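The Year I Finally Made a Lampshade

I have been meaning to write this one up since June, but the garden got away from me and then the dishwasher broke, so you're getting it now, with a cup of tea and the cat asleep on my good scissors.

It started with the floor lamp in our den. We bought it when we first moved out to Flarolley, and the shade was already a bit yellow then, and after 18 years of afternoon sun it had gone the color of weak gravy. I priced a new one at Guerra, the lighting place out past the feed store, and they wanted 90 dollars for the plainest drum you ever saw. Ninety dollars! The lamp itself cost less than that. I said thank you very much and went across the street for a doughnut.

What I hadn't understood until I started reading is that the slanted kind of shade, the kind that's narrower on top, isn't cut from a straight strip at all. You cut a piece of a big ring, like a slice out of a very wide rainbow, and when you bring the two ends together it stands up into a cone. I must have drawn that rainbow on newspaper a dozen times. My first one came out like a dunce cap and my second wouldn't have fit a jam jar (I had measured across the bottom and then used the number for all the way around, which I'm told is a very common mistake).
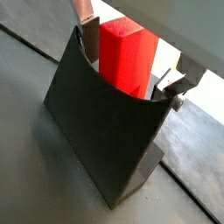 Dark sheet, nice curve, and a faint scuff just under the rim.

I've come around to dark shades, I have to say. My mother had one in her sewing room, and it threw the light straight up and straight down and left the rest of the room as snug as a cabin. A pale shade is kinder if you read in the corner, but we mostly just sit and talk in ours.

For glue I used a tube of Cludex, which smells like a swimming pool and grabs faster than you'd like, so have your clothespins lined up before you take the cap off. The trim is cotton tape from Cokside, and I'd order extra. I ran short by 3 inches and had to piece it at the back, where it faces the wall and bothers only me.

Anyway, the lamp is back in its corner and I keep finding reasons to walk past it after supper. Next up is the little one on the landing, which has a shade with pleats, so wish me luck. If any of you have done pleats before, please leave me a comment and tell me whether you press them first or fold as you go!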